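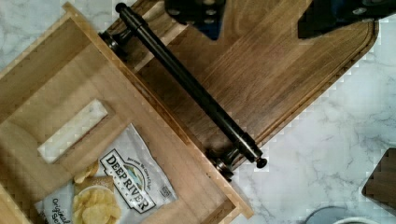
Informe de avance del ciclo de remezclas y emisiones Coso
Cáceres, 31/8/23

Queridas amigas y amigos de la Fundación Catamon:

Os debíamos este informe desde hace unas semanas y os agradecemos la paciencia, porque el verano se nos ha echado encima entre ensayos, mezclas y permisos (¡los permisos!). Vamos a intentar contaros con calma en qué punto está Coso, qué hemos hecho con vuestra ayuda y qué nos queda hasta noviembre, que es cuando cerramos el ciclo con la sesión en directo.

Como recordaréis, la idea de partida era sencilla: invitar a productores de la provincia a remezclar grabaciones de grupos de aquí, emitir el resultado en un programa de radio por internet y terminar con un duelo de equipos de sonido a la manera jamaicana, con sus rondas, sus piques y sus discos guardados hasta el último momento. Nos habíamos comprometido a seis emisiones y las seis están hechas. La primera salió algo torpe, para qué engañaros: entramos con la música demasiado baja y la entrevista se comió media hora que estaba pensada para los estrenos. A partir de la segunda cambiamos el orden, pusimos una remezcla nueva nada más abrir y el programa respira mucho mejor.

Entre todas las emisiones sumamos 2.496 escuchas, contando el directo y las que vinieron después en el archivo. La más seguida fue la cuarta, la dedicada al dub, con 728. Nos dio mucha alegría, porque era la que más dudas nos generaba: dos horas casi sin voz, con bajos larguísimos y una versión de una jota extremeña pasada por eco de cinta que llevábamos semanas anunciando en las redes. La gente la esperaba de verdad, y en el chat del programa pidieron que la repitiéramos antes incluso de que acabara.

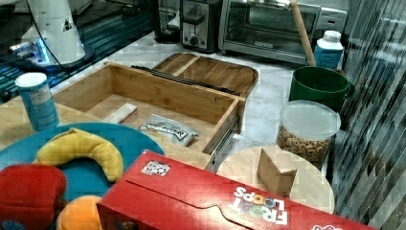
En cuanto a las remezclas, hay siete terminadas y masterizadas. Cinco ya se han estrenado y las otras dos nos las guardamos para la sesión final, donde cada equipo tiene que llegar con al menos un tema que no haya sonado en ninguna parte. El colectivo Brukura, que se incorporó en primavera, ha entregado dos de las siete, y una de ellas – la del coro con la caja de ritmos casi desnuda – es, a nuestro gusto, lo más bonito que ha salido de todo esto. Les habíamos pedido cuatro minutos y nos mandaron nueve. La pusimos entera.

No todo ha ido al ritmo previsto. La cesión de derechos de dos grabaciones antiguas se ha retrasado, y mientras no tengamos las firmas preferimos no subir esas piezas al archivo, aunque sí sonaron en antena con autorización verbal de los grupos. También hemos tenido que renunciar al vinilo recopilatorio dentro de este ejercicio: los plazos de prensado que nos ofrecían se iban más allá del cierre. En su lugar proponemos una edición digital con un cuadernillo cuidado, y dejar el vinilo para una segunda fase si a vosotros os parece bien. La partida correspondiente sigue intacta y os enviaremos la propuesta de reasignación por separado, con su presupuesto.

Los talleres de mezcla han funcionado, y mucho. Empezaron siendo un añadido un poco tímido y se han convertido en el lugar donde los productores se conocen, se enseñan las maquetas y se roban ideas con cariño. De ahí ha salido también una petición que se repite: más tiempo para escuchar juntos y menos para la parte teórica. La hemos recogido ya en el programa de otoño.

Sobre el formato del duelo hemos tenido bastante debate interno. Nuestra propuesta inicial era que ganara el equipo con más votos del público, ronda a ronda, como se ha hecho siempre, y así la hicimos circular entre los participantes para que opinaran. 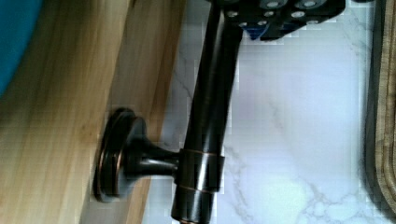 Brukura contestó por escrito que preferían que la última ronda no se votara, que fuese una sesión conjunta con los equipos turnándose disco a disco, y que si hacía falta un ganador se decidiera antes. Añadían que con tan pocos colectivos en la ciudad les daba pena mandar a alguien a casa antes del final.

Nos ha parecido razonable y lo vamos a hacer así: rondas cortas con voto al principio y cierre compartido. Esto alarga un poco la noche, de modo que estamos hablando con la sala para ampliar el horario y ajustar la prueba de sonido.

De aquí a noviembre nos quedan la edición digital, las firmas pendientes, los talleres de otoño y la propia sesión final. Os mandaremos las mezclas definitivas en cuanto estén, y os reservamos sitio cerca de los altavoces, o lejos, según gustos.

Un abrazo grande y gracias de nuevo,

El equipo de Coso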